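Home | Projects | Updates | Grants | Contact

Tridthorpe Paper Room: February progress report

Hi Mitali,

Quick catch-up on where your money has gone this month! The big news is that the paper finally came in from Gikura, 91 large sheets of the white, and I've spent most of my mornings since then sorting through it. I put 5 sheets back for a swap (bent corners, nothing dramatic) and Gikura has been very nice about it. The whole order came to $2,240 with delivery, so we're still under what we told you in the proposal.

I'd been worried the white would be too creamy for the wall pieces, but I'm really happy with it. It's matte, with no shine to fight with, and in soft light it goes a cool pale gray, just what Yiran Xie wanted for the folded panels.

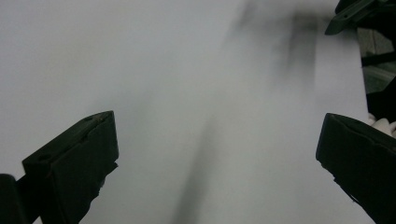
One of the large white sheets, with its straight right edge.

We've got 41 sheets measured and marked up so far. Folding is slower than I guessed, I'll admit that, mostly down to me redoing the long creases (I'm picky!). Yiran has started on the smaller panels in the meantime and they look great.

Still to do: the hanging rails from Siriwardena, which haven't shipped yet, and the labels. I'd also love a quick call about the second payment before I order any more paper. Mornings before 11 work best for me.

Thanks again from all of us at Salileo!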